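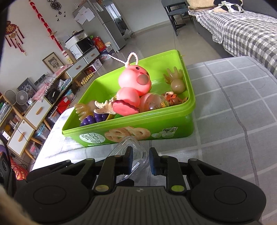 I had been putting off buying the Skarnwood under-bed drawer for the better part of a year, mostly because I already owned a perfectly good collection of cookie tins and shoeboxes and it felt silly to spend money on one more box to put boxes in. But in January my old canvas bin finally gave up at the handle, and Gravetti had the drawer in the long size, so I went ahead, and I've been living with it ever since.

It comes flat, with 18 screws in a paper bag and a sheet of drawings that I found easy enough to follow (I did put one side panel on backward, but that was me). Putting it together took me 40 minutes with a cup of coffee going. There are 6 casters, which seemed like a lot until I filled the thing with winter blankets and pushed it with one foot. It rolls beautifully on bare floor. On my bedroom rug it's a different story — you have to lift the front a little and sort of coax it along, and if you have a deep shag I think you'd be happier with the Nurno, which has runners and costs a bit less, though the Nurno has no lid and I am a person who needs a lid.

What I love most is the tray that sits on top inside. It's shallow and comes with three dividers you can slide wherever you like, and it has taken in all the little things that used to roam around my apartment, the buttons and the spare keys and the visiting children's treasures that always get left behind and then asked for on the phone that same night.

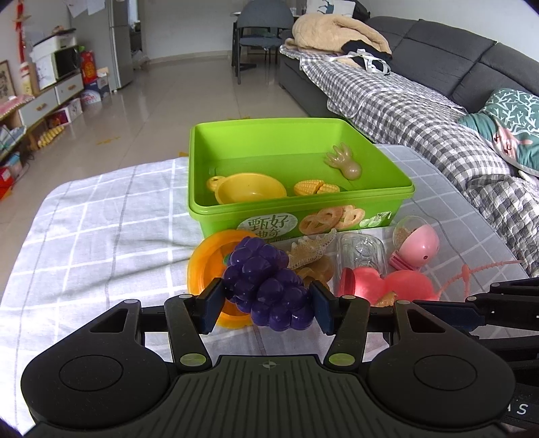
Mine went back to the store, a reader wrote after I first mentioned the drawer, because the dividers slid every time I opened it and everything ended up in one corner by the end of the week. I did have a touch of that at first! A strip of the grippy shelf liner from Nutsugah, cut to fit the bottom of the tray, took care of it for me, but I agree you shouldn't have to buy liner for a drawer at this price, and I wish Skarnwood would cut deeper grooves.

The lid is the other place I'd ask for something better. It's light and it fits, but it has no latch, and when the drawer is really full it rides up and catches on the bed rail. I've learned to pack the blankets a little lower at the back. The finish has held up fine, with one scuff from the vacuum, and the smell of new board was gone once I'd left it open in the hallway for a few nights.

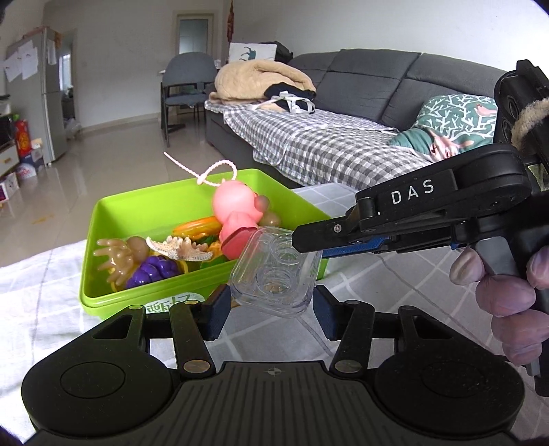
A clear plastic case with two round wells.

For small things like that the tray is just the right depth, and you can see it all without digging. I'd buy the drawer again for a bare floor, and I'm thinking of getting the short one for the guest room if Gravetti ever has it in the lighter color.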